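## 2.3 Budgeting for a Rullside work cell

1. Confirm the floor area with the Zalska site office before placing an order.
2. Enter the arm, gripper and cabling as separate lines. Allow 2100 for the gripper and 716 for spare cables.
3. Obtain a written quotation for the partition panels.
4. Send the completed form to Ademir Lopes by the end of July.

**Note:** Delivery takes about 13 weeks.

**Caution:** Do not order a gripper until its load rating has been checked.

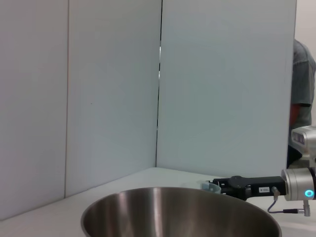 *Figure 4. Gripper at the rim of a steel bowl, with white panels behind.*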